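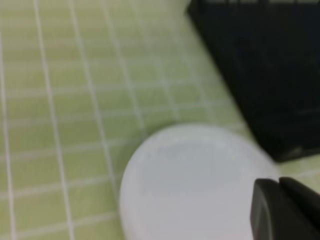
When Lamai Sombatkul moved to Wenau with two suitcases and a box of her grandmother's recipe cards, she figured she would stay for a year, maybe a little longer if the winters weren't too bad. The winters were quite bad. She stayed anyway, and this July the Wenau Public Library will publish the cookbook that grew out of that box, along with recipes from just about every street in town.

The book is called "What We Bring," after the question folks in Wenau ask each other before any supper, funeral lunch or ball game. It holds 200 recipes, picked from the 1,077 that came in over the past year and a half by mail, by email, and in one case written on the back of a feed store receipt and slid under the library's front door.

"I thought we would get maybe thirty, and that most of them would be for potato salad," Sombatkul said, laughing. "We did get a lot of potato salad."

The idea started small. Sombatkul, who works the reference desk, had been running a recipe swap on the second floor, where people could sit with a cup of coffee and copy out each other's cards. A few regulars came, then their sisters came, and then somebody brought a whole accordion file that had belonged to a school cook at the old Hemmin Road elementary, with quantities for feeding an entire cafeteria. (The cinnamon rolls from that file are in the book, scaled down to fit a regular pan, and anyone who went to school there will want to turn straight to them.)

When the swap had to stop meeting in person last spring, the recipes kept coming. People were home, they were cooking, and a good many of them were finally going through the drawers they had been meaning to go through for years. Sombatkul put a notice in the library newsletter asking for one recipe per household and a few lines about where it came from. Hardly any household stopped at one.

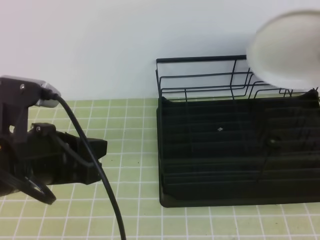
Sorting it all fell to Sombatkul and to Pichit Saengthong, a retired baker who ran the ovens at Bidard's on Main Street until it closed. Saengthong tested more of the recipes than anyone, mostly in the early morning, which he says is still the only time of day he trusts himself with dough. He has strong feelings about salt. He also has strong feelings about recipes that say "bake until done," and there were plenty of those, so he called up the people who sent them and asked, very politely, what done looked like.

"One lady told me it's done when the dog gets up," he said. "So I asked her how long before the dog gets up. Forty minutes, she said. That's what we printed."

The finished book has nine chapters, starting with breads and ending with a section on pickles and preserves that both editors agree got a bit out of hand. There are dumplings from families who have farmed outside town for generations, a green papaya salad from Sombatkul's own grandmother with notes on what to use when the grocery store has no papaya, and six different versions of the same chicken and noodles. The editors tried to choose among the six and couldn't do it. Each one is printed with the name of the cook who swore by it.

The notes that go with the recipes may turn out to be the best part. Some are only a line, such as "Mother made this when company was late." Others run on for a page, and the editors left most of them just as they were written, spelling and all. A man who grew up over the Kelix hardware store wrote about the smell of his neighbor's onions coming through the floor every evening, and how he spent years trying to get his own to smell that way. His recipe for onion soup is in chapter two.

Anyone whose recipe didn't make it into print can still find it at the library. Every submission is being copied and kept in binders in the local history room, where visitors will be welcome to page through them once the room is open again. Families who sent in original cards may pick them up at the front desk, and Sombatkul asks that they please do, as she worries about having so many of other people's grandmothers in her filing cabinet.

Names for the advance list will be taken at the desk or by phone starting 1 January 2021. Money from the sale of the book goes toward large-print titles and a new stove for the library's community kitchen. Saengthong has already been asked to choose the stove, and he would like it known that he is still looking.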